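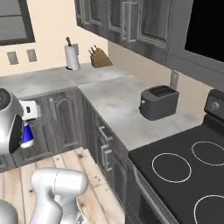

Fonley Kitchen Demonstrations

README and data card, second release
Last updated Thursday, June 20, 2024

Welcome, and thank you for taking the time to read this before you start unpacking files! We know most people skip straight to the loading script (we do it too), but there are a few things about this collection that will save you an afternoon if you hear about them now.

What this is

Fonley is a set of 3,412 demonstrations of small kitchen chores, all of them recorded in simulation. A person steers the arm through the chore from start to finish, and we save what the cameras saw, what the joints were doing, and what the person asked the arm to do at each step. The idea is that a learning system can study these examples and pick up the chores for itself, or at least make a decent beginning.

We put the first release out last November, mostly for our own use, and were pleasantly surprised when other groups started writing to us about it. Much of what is new in this release comes from their letters. The folder layout is friendlier, the task sentences have been proofread, and the camera names finally match between the files and the notes. Sorry about that last one, it bothered us as well.

The kitchens

All of the rooms come from our own scene builder, Drutik, which takes a floor plan and a cabinet style and fills in the rest. There are 8 floor plans in this release. Every one has counters, a range and cabinets, and then the finishes are shuffled, so you may meet the same layout in gray wood grain in one episode and in something much brighter in the next. Loose objects are placed on the work surfaces at the start of each episode, and where they land changes from one episode to the next even when the task sentence stays the same.

The room is loaded fresh every time. If a bottle was knocked over in one episode, it will be standing again in the next, unless its starting pose was tilted to begin with. We did leave some odd starting poses in on purpose, because real countertops are like that and we would like a learner to see a few of them early on.

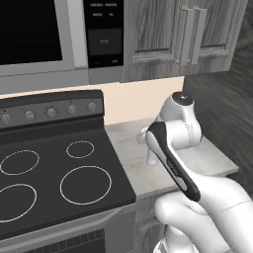

Side camera view: the arm at the counter beside the range, fingertip just over the countertop.

The cameras

Each episode carries 3 video streams. Two of them look at the work area from fixed spots to either side of the arm, and the third rides along on the wrist and looks out past the fingers. The fixed views are good for judging where the arm is in the room, and the wrist view is good for the last little stretch before a grasp, when the arm itself tends to get in the way of everything else.

Please be aware that the fixed cameras are moved a small amount between episodes. This is deliberate. In our early trials the learner leaned very heavily on the exact position of the cabinet handles, and nudging the cameras helped a good deal with that. The camera poses are stored with each episode if you need them, in the file called cameras.json.

How the examples were gathered

Our operators work with a hand controller and watch the same views that end up in the recording. We went back and forth on this for a long while. Giving people an extra free-roaming camera made the work faster and a lot more pleasant, but it also meant they were acting on things the learner would never get to see, and so we took it away again (with apologies to everybody's necks).

An operator reads the task sentence, has a look around, and begins when ready. There is no clock. If the grasp slips, they are asked to try again within the same episode, and we keep the whole thing, fumble and all. You will find quite a few of these second tries, and we hope you will resist the urge to trim them out, as they are some of the most useful material we have for teaching recovery.

Operators were trained for one full session before any of their work was kept. After that they recorded in sittings of their own choosing, with the tasks dealt out in mixed order so that no single chore ended up belonging to a single person's style.

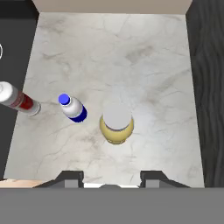 Objects with round tops deserve a word of their own. From straight above, a bottle is mostly cap, and early versions of our model would happily treat a short can and a tall bottle as the same height and come down much too fast on the tall one. We now store the true height of every loose object in the episode file, under the name object_height, so that you can check your own model for the same bad habit. It is meant for checking and should be left out of the training inputs.

What is in each episode folder

task.txt: the chore in one plain sentence
video: the camera streams, one file each
arm.csv: joint positions and gripper opening at every step
actions.csv: what the operator asked for at every step
cameras.json: camera poses and lens settings
scene.json: floor plan, finishes, loose objects and their starting poses
outcome.txt: finished, finished after retry, or not finished

Reading the files in

The loader is called Flernidard and it lives in the tools folder. It will hand you episodes one at a time or in batches, and it lines up the video with the arm readings for you. If you would like to write your own loader, please do, but take care with the timing: actions.csv is stamped when the request was made, and arm.csv is stamped when the arm was read, and the two are not quite the same moment.

Splits

We hold out 6 tasks entirely for testing. They do not appear in the training folders in any form. Please keep them apart when you report results, so that everyone's numbers can sit next to each other fairly.

Known problems

Shadows under small objects are fainter than they ought to be in some of the brighter rooms.
Labels on cans and bottles are low in detail, and we would not try to read them.
The gripper opening in arm.csv can lag by one step just after a fast close.
A few task sentences say "stove" where others say "range." They mean the same thing.

What it should not be used for

Please do not take a model trained only on Fonley and set it loose on a real arm near people. The simulated objects are forgiving, nothing is hot, and nothing breaks. We would be glad to hear from anyone who is mixing these examples with real recordings, and we have some notes on how we match the gripper speeds that we are happy to share.

Citing and contact

If you use the collection, please cite it as "Fonley Kitchen Demonstrations, second release, Benítez Lab." Questions, corrections and reports of broken episodes are all welcome through the issue page. Include the episode folder name and the step number if you can, and we will take a look.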